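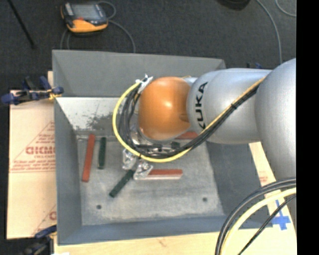 Gray bin with three of the red blocks in it, one standing close to the left wall.

Notebook, February, bin and blocks

Started on the bin after lunch. Brendan Kinsella wanted the inside looked at before we put the full set of blocks back through it, and I had the bench to myself until 4.

State of the bin. The floor panel is scuffed all over but flat. I laid the long steel rule across it corner to corner both ways and saw no light under it. The two holes in the panel are clean at the edges. I had thought we could plug them, but Cathal Ó Conaill says leave them, they are how the panel gets lifted out, and he wants them kept open.

The far wall is the worst. Lower part, on the pale slope, there is a dark patch of scrapes and specks. Tried a damp rag first, then a rag with a little Prellis cleaner. The specks came off in places and left a gray smear. The scrapes are in the surface and will stay. Did not try anything rougher. If we sand it we will have a dull spot next to a shiny one and we'll be no better off.

Side walls wiped down, nothing to report. Same for the near wall.

Blocks. Weighed the batch from the Dunne delivery on the floor scale before sorting. Seventeen blocks, total 3,210 g with the tray already taken off. Nothing in the delivery note to check that against, so it goes in as our own number. Went through them one at a time under the lamp:

– four have dents on a long edge, deep enough to catch a fingernail
– one has a chipped end, set aside
– the rest fine, a bit of rubbed color on the corners

The chipped one goes back to Dunne or in the scrap box, Cathal to decide. I put tape on it so it does not wander back into the tray.

Tipped the good ones in by hand to see how they settle. Long blocks in a bin with tall sloping walls do what you would expect. A few slide to the middle and lie flat, and some end up leaning on a wall and stay there. The ones along a wall are slow to sort out by hand too, you have to push the top over before you can get a grip on it. Brendan says the Bulell bin in the other bay has a shallower slope and the blocks mostly slide back down. Worth borrowing it for an afternoon. It is a little narrower, so check that the blocks can turn in it.

Supplies. Cleaner is down to the last third of the bottle. Rags are fine. The Brendurard liner sheet we talked about for the far wall comes only as a full sheet, part 1973 in their list, and we would use maybe a quarter of it. Not ordered. Asked Brendan if the other bay wants the rest.

Leftover from last time: the lid for the block tray is still missing. I looked under both benches and on top of the cabinet.

To do
Borrow the Bulell bin, same blocks, same tipping by hand.
Get an answer on the chipped block.
Mark the four dented ones on one end with paint pen and keep them in use for now.
Lift the floor panel and vacuum under it. There is grit in there, I could hear it when I tilted the bin.

Stopped when Brendan needed the bench. Blocks back in the tray, tray on the lower shelf, rags in the bucket.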